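Teach it on the bed

I have an opinion about home robots and it starts with laundry. If you're building one in your spare room, or your garage, or in my case at the shared workshop in Brimdale, please stop teaching it on a nice flat table!

Some background first. Shagufta Bugti and I have been working on a folding project since August. We call it Bemis, for reasons that made sense at the time. The idea is a pair of arms that can pick up a piece of cloth, fold it, and put it down again somewhere sensible. The arms themselves are still in pieces on a shelf (long story, wrong bearings, I ordered them). What we do have is the grippers, and we've been using them by hand, squeezing and lifting and folding the way we want the arms to do it later. Everything we record that way goes into the training pile.

And we do it on a bed. A proper bed, with a sheet that won't lie flat and a mattress that gives when you push on it. We get teased for this a fair amount by the people who do serious metalwork at the other end of the building, and I've had to defend it so often that I figured I'd write the whole argument down.

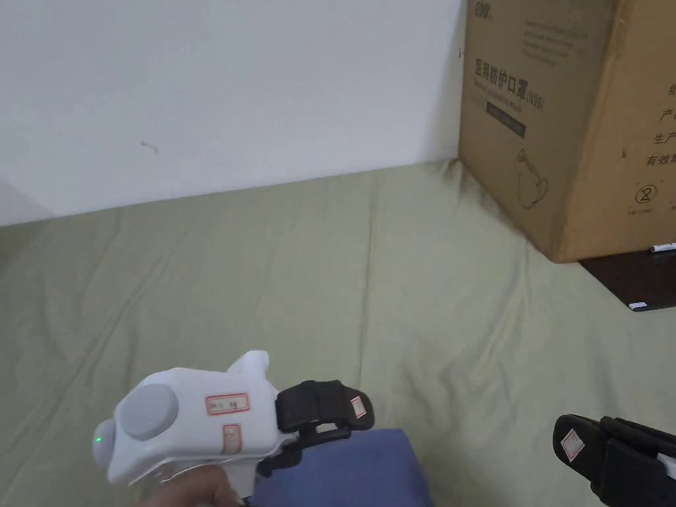

The table is lying to you

Our first 50 recordings were on a workbench. They looked fantastic. The cloth sat there like a pancake, the fingers came down, hit a surface that was exactly as hard and as level as it had been the time before, and up came a corner. I was so pleased with myself that I showed the clips to my mother.

Then we tried the same moves on a bed and I couldn't get a decent grab to save my life, and I'm a human being with eyes and opinions. The fingers sink. You press down to get under the edge and the mattress goes down with you, so the edge you were going for is now lower than it was, and you pinch a bit of sheet along with it. Lift, and the sheet comes up too. On the bench you can be sloppy about how hard you push, and you never find out you were being sloppy.

People do fold laundry on tables, I know. My sister does. But I've been in a lot of homes and I'd say the bed wins by a mile, with the couch coming second. If the robot can only cope with the surface that happens to be convenient for the person building it, then it's a robot for that person's bench.

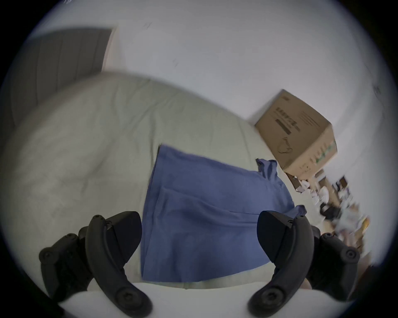

I'll admit there's a cost. Everything takes longer. A session on the bench would get us through a whole list in a morning, and on the bed we'd be lucky to do half of it before one of us needed to sit down (your back does complain after a while, all that leaning over). Shagufta made the very fair point early on that a beginner's project ought to be easy somewhere, and that we'd already picked cloth, which is pretty much the worst thing you could hand to a machine. A cup is the same cup every time. A T-shirt is a different shape whenever you let go of it.

So why pile a squishy surface on top? My answer is that they're the same problem. The whole trouble with cloth is that it moves when you touch it, and if what's underneath moves too, you may as well learn about both together. We tried doing it in stages and mostly ended up throwing out the first stage.

Use your own hands first

My other opinion, and this one gets me into more arguments, is that you should spend weeks with the gripper in your own hand before you so much as think about bolting it to an arm.

It's dull, I won't pretend. You feel a bit silly. But you learn so much about your own fingers! I'd been certain that our jaws needed more grip at the tips, and I'd spent an evening cutting little rubber pads to stick on them. An hour of squeezing cloth told me the tips were fine and the real problem was the angle I came in at. Nearly straight down is bad. Low and sideways is good, with one jaw sliding along the sheet. You'd never get that from a drawing, or at least I wouldn't, and if the thing had been on an arm I'd have blamed the code.
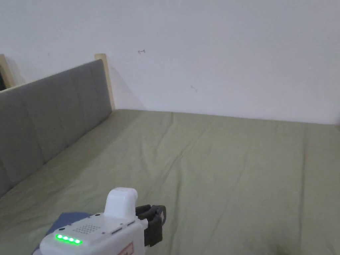
You also find out which moves are only possible because you're a person. I kept catching myself smoothing a wrinkle with my wrist, or nudging a corner with my little finger, without noticing I'd done it. Shagufta noticed. She'd say "wrist!" from the other side of the bed and we'd throw the take away. Out of our first 200 takes on the bed we binned a painful number for that sort of thing, and every one of them would have taught the arms to rely on a body part they haven't got.

I've read plenty of build logs where somebody gets an arm moving in the first week and then spends the rest of the year wondering why it can't pick up a sock. I get it, the arm moving is the fun part. Ours did a wave once, before the bearings went, and I clapped. But a wave doesn't put anything away in a drawer.

What I'd tell you to do

Get a bed, or an old mattress, or a couch with bad cushions. Don't make it too neat. The metalwork people offered us a sheet of plywood to go under the bedding, very kindly, and I turned it down, very kindly. We keep our sheet as wrinkled as it wants to be.

Change things between takes even when it's annoying. Turn the cloth over, bunch it up, drop it from shoulder height and work with whatever you get. Shagufta has a rule called the Pokham rule, after the street she grew up on, where everybody's washing apparently ended up in a heap by noon: if the cloth landed badly, that's the start position, no fixing it. I hated the Pokham rule for 11 sessions. In session 12 I found myself picking a corner out of a really horrible lump without stopping to plan it, and I've been a believer ever since.

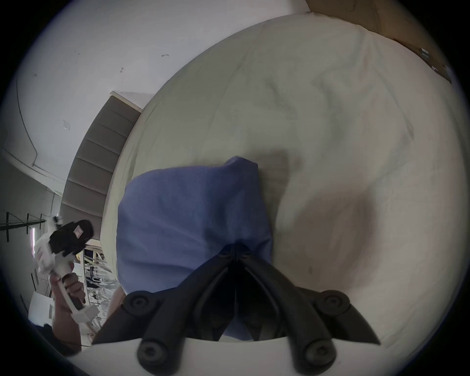 And keep the bad takes somewhere, even if they never go near the training. We have a folder of them and I go through it whenever I feel like changing the hardware. Most of the time the hardware gets to stay as it is.

I could be wrong about some of this. Maybe our arms will go back together next month, the new bearings will be lovely, and the whole contraption will tie itself in the bedsheet on day one. If that happens I'll write it up, and the people at the metalwork end can say what they like. I'm still not moving back to the bench.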